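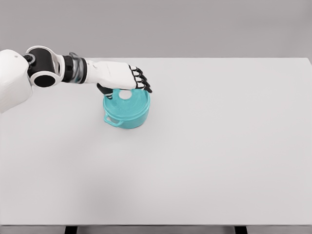
4.3 Topf-Aufgabe in der Simulation einrichten

Dieser Abschnitt gilt für alle Gruppen der Robotik-AG Sarow, die mit der rechnerischen Übungsszene beginnen. Ein Griff, der in der Simulation hält, beweist am echten Arm wenig. Bitte trotzdem zuerst hier üben.

1. Projekt »Stimdale« öffnen und die Szene mit dem türkisfarbenen Topf laden. Weitere Gegenstände bleiben ausgeblendet.

2. Startwert 1951 eintragen. Wer ihn weglässt, bekommt bei jedem Lauf eine andere Topfposition und kann nichts vergleichen.

3. Hand über den Topfrand führen: Finger auf die eine Seite, Daumen in die Öffnung. Der seitliche Henkel wird in dieser Aufgabe nicht benutzt.

4. Hand langsam schließen. Kontaktanzeige einschalten und ablesen — nach Augenmaß sieht fast jeder Griff gut aus.

5. Topf anheben, 4 Sekunden halten, absetzen.

6. Durchgang 24-mal wiederholen und jeden Fehlversuch eintragen, auch die peinlichen.

Hinweis: Die Software meldet gern 100 Prozent Erfolg. Sie wertet dabei schon das Berühren des Randes als Griff. Mathis Hoarau hat die Auswertung im Mai umgeschrieben; ob sie jetzt stimmt, ist noch nicht geprüft.

Achtung: Reibungswerte nicht erhöhen, bis es klappt. Solche Läufe werden beim Janthorpe-Wettbewerb nicht anerkannt.

Protokolle gehen an Keerthana Alva. Weiter mit 4.4, Übertragung auf den echten Arm.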